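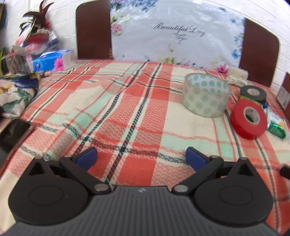 Agudelo Vineyards to Open Second Tasting Room in June

Agudelo Vineyards will open a second tasting room next month in the former feed store on Harus Road, the winery said on 19 May 2022. The new room will pour the full range of Agudelo wines, along with a small group of bottles that until now have been sold only to members of its mailing list.

The feed store closed four years ago and the building has been empty for most of the time since. Agudelo signed a ten-year lease on the ground floor last fall. Work on the floors, plumbing and front entrance started over the winter and is nearly finished. A final inspection is scheduled for early June, and the winery plans to name an opening day once it has passed.

Karim Semaan, who has made the wine at Agudelo since 2014, said the original tasting room on the estate had become too small for weekend traffic. It has one short bar and a covered porch, and the county permit limits how many people can be on the property at a time.

"We were sending people away on Saturdays in the fall, people who had driven an hour and a half," Semaan said. "I don't like doing that. The gravel lot fills up by noon and there's no place to put another car without taking out vines."

The Harus Road building is 1,595 square feet, with a long bar on the north side and table seating in what used to be the loading area. Parking is shared with the hardware store next door, which closes at 5 p.m. The estate tasting room will stay open, but from June it will take visitors by appointment only and will offer a seated tasting with a walk through the lower block.

The new room will be run by Dima Majali, who managed the estate room for the past three seasons. Majali said the standard tasting will be five wines and will change every few weeks. The opening list has two whites, a rosé and two reds, including the 2019 Syrah from the Stetus block.

Stetus is the highest and steepest of the four blocks at Agudelo, planted in 2006 on a west-facing slope of thin, rocky soil. It was replanted in part after a bad frost in its third year. Yields there are low even in good years, and the 2019 harvest came in late after a cool September. Semaan picked the Syrah in two passes, 11 days apart, and fermented the lots separately in open-top bins before blending them the next spring.

The winery bottled 343 cases of the 2019 Stetus Syrah. It spent 20 months in French oak, with a small share of new barrels, and was held in bottle for close to a year before release. Semaan described it as more savory than the 2018, with firmer tannins, and said he would give it at least a couple of years in the cellar.

"The 2018 was easy to like right away," he said. "This one you should open early in the day if you want it with dinner."
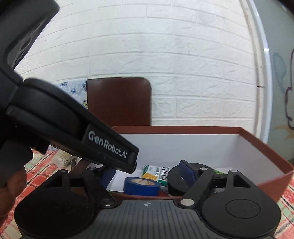
The tasting fee will be $15 and will be waived with the purchase of two bottles. Groups of 8 or more are asked to call ahead. The room will be open Thursday through Monday from noon to 6 p.m. at first. Majali said she would like to add a later evening once a week in the summer if the town approves a change to the use permit. The planning office has the request and is expected to take it up at its next regular meeting.

Food will be simple. The kitchen space is limited to a prep counter and a cooler, so the room will serve cheese, bread, olives and a few cold plates. Visitors may bring their own picnics to the outside tables but not to the bar. Dogs on leashes will be allowed outside.

Agudelo was founded in 2003 on land that had been a walnut orchard. The first wines were made at a neighbor's facility and the winery did not have its own crush pad until 2010. It now makes wine from four estate blocks and buys a small amount of Grenache and Viognier from two growers farther up the valley. Most of its sales are direct, through the tasting room and the mailing list, with the rest going to restaurants and a handful of shops in the county.

Membership in the mailing list stands at 960. Members will be able to pick up their spring and fall shipments at either location, and pickup at Harus Road will be possible during all open hours without an appointment. Those who have already chosen estate pickup for the spring shipment do not need to do anything unless they want to change. The switch can be made by phone or through the member page on the winery website.

Bottles that had been set aside for the list will also be poured in the new room, one at a time and in small amounts. The first will be the 2017 Skiltix, a blend of Mourvèdre and Grenache that Semaan makes only in years when both grapes ripen close enough together to be fermented in the same tank. There was no Skiltix in 2018 or 2020. Semaan said he has not decided whether there will be one from 2021, which is still in barrel.

"The Mourvèdre was nearly two weeks behind," he said. "I made a trial blend in March and I wasn't sure about it. I'll try it again before we rack."

In the vineyard, bud break came early this year, in the second week of March, and the lower block had some frost damage in April. Semaan put the loss there at a few rows of Viognier along the creek, where cold air settles. The upper blocks were not affected. Rainfall since January has been well below normal and the winery has already started to irrigate the youngest vines.

Flowering had begun in the Grenache by the middle of this month. Semaan said he would have a better idea of the crop after fruit set, and that he expects to start picking whites in late August if the summer is as warm as the last two.

Majali is hiring three part-time staff for the new room. Experience in wine is not required, but applicants must be 21 or older and able to work weekends through the end of October. Training will take place at the estate in the two weeks before opening. Applications can be dropped off at the estate tasting room or sent by email.

The winery will hold two preview afternoons for mailing list members before the room opens to the public. Places will be given in the order requests are received, with one guest allowed per member. Invitations will go out by email once the inspection is done.

Last updated: 19 May 2022

Related items

Frost losses light in most upper valley vineyards
Town to review evening hours for Main Street businesses
Spring release weekend: where to taste and when
Growers weigh early irrigation after dry winter
Three new rosés for the warm months

Get local wine and food news in your inbox once a week. Enter your email address to subscribe. You can unsubscribe at any time.

This site uses cookies to remember your settings and measure traffic. By continuing to use the site you agree to our cookie policy. Accept | Manage settings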